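Search this manual
Category: Pick Cells > Setup Guides > Bin Transfer
27 July 2019 – Netell Documentation Desk

Section 4. Setting Up and Running the Two-Bin Tidying Trial

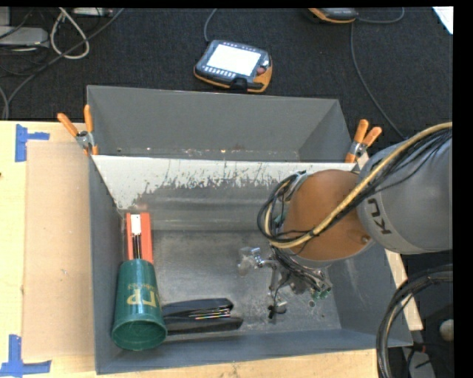
The tidying trial measures whether an arm can take over one narrow chore: moving mixed household items from one bin to another without a person reaching in. The Gomer task runner handles grasp selection and logging. It does not sort items by type, stack them, or judge whether an item is clean. Sites that need any of those functions should keep the work manual for now and skip to Section 6.

4.1 Before you start

Read the safety sheet supplied by the arm manufacturer. Nothing in this section replaces it. The operator must be able to reach the stop button on the pendant at all times while the drives are on.

CAUTION: Do not put a hand in either bin while a run is active. A paused run can resume without a tone if the pause was issued from the Gomer console.

4.2 Placing the bins

1. Set both bins on the table, long sides together, with no gap at the shared edge.
2. Clamp the bins to each other at both ends of the shared edge. Spring clamps are sufficient.
3. Push on the front bin by hand. If it moves, reseat the clamps and repeat.
4. Mark the outer corners of the work area with tape. Use a color that contrasts with the table.
5. Jog the arm slowly over each clamp at transfer height. Raise the transfer height if any part of the wrist or hose comes close to a handle.

NOTE: Clamp handles are the most common cause of protective stops on a new cell. The planner treats the bins as plain boxes and has no model of anything attached to them.

4.3 Cables and hoses

1. Route the hose along the arm and leave enough slack for a full turn of the wrist in both directions.
2. Run the wrist through its full range at low speed and watch the slack side.
3. Keep pendant cables clear of the arm's path.

CAUTION: A loop that hangs below the gripper will catch on tall items. Shorten it before the first run.

4.4 Loading items

1. Start with 3 items in the front bin and leave the rear bin empty.
2. Place items by dropping them in, as a person would. Do not line them up.
3. Enter the item list in Gomer. Spelling must match the Wolde item library.
4. Start the run and let it finish or time out. Do not nudge an item that is out of reach.

NOTE: A cup on its side against a wall is a hard case. The fingers need room on both sides of whatever they close on, and the wall takes one side away. Gomer will try the rim first, then attempt a push toward the center of the bin – this push is off by default in the Jandier profile and must be enabled under Motion.

Shiny bin floors cause a second problem. Reflections can be read as small objects, and the arm will close on nothing. If empty grasps exceed 4 in one run, lower the lamp or fit a matte liner.

4.5 Reading the results

The log reports attempts, successful transfers and operator stops. Count a transfer only if the item is released inside the rear bin and stays there.

Collect 500 attempts before changing any setting. Netell ran 3,000 attempts in January with the default profile. Soft items and items lying in the open were moved reliably. Items in corners, and items touching each other, accounted for most of the failures, and an operator with one free hand was faster throughout.

The cell is therefore suitable for unattended testing behind a guard, and for transfer work where a slow cycle is acceptable. It is not yet a replacement for a person clearing a kitchen counter or a packing bench.

4.6 Shutting down

1. End the run from the console and wait for the arm to reach its home position.
2. Switch off the drives at the pendant.
3. Remove items from both bins by hand and check the fingertips for wear.
4. Export the log. Unsaved logs are cleared at the next start.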